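We use cookies to make this site work and to see which pages are read. Accept / Settings

Speaker notes: Putting small parts on the table
Zuzanna Śliwiński, Wednesday session, Skorthorpe

Start slowly. Say good morning, say thanks to Roya Babaei for the invitation. Ask if the people at the back can hear me.

My subject is small and I will say so at once. I want to speak of a table, a part which lies on the table, and a second part which has to go to its correct place on the first.

At Torska we worked for a long time with a white table. It looked very clean, but the pale parts were difficult to see on it, and in the afternoon the light from the window made it worse. We changed to a beige top with wood grain. I still have a small doubt about this, for the pale pads. Dark parts are now easy to find.

(Wait here. Somebody usually asks about the height of the table. Answer: 2 heights, one for sitting and one for standing. We do not use anything between.)

Next point, the direction of the part. A rectangular part has an obvious front. A part with the shape of a fan does not, and each person puts it differently. Zofia's group at Czarnecka put the point toward the body. We put the point away, to the left. Both ways are good, but one room should have one way. Please write it on the wall.

Show the two cards from the Solumora catalog, 437 and 479. Let them go around the room. The curved lip on 479 is higher, and people should feel this with a finger before I continue.

Next, the hands. When I teach this I say that one hand does the placing and the other hand stays near, low and quiet. Beginners want to bring both to the same place. Then one covers the view of the other, and they bend their neck to look around it. Ask for one person from the first row to try.

Cables: lead them off the table early, by the side or by the bottom. I should speak of this for one minute only. Last time I spoke for ten.

Tape: we mark positions with short pieces at the edge. Old pieces should be taken away at the end of the day. We do not always do it.

If there is time, tell the story of the pad which was glued upside down and came back to us with a very polite letter. 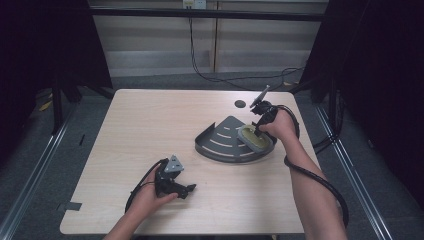 SKORTHORPE, September

Point of the fan to the upper left, round pad at the right end, stripes easy to see on the dark gray. Ask the room which hand they would use to hold the fan still, and take questions from there.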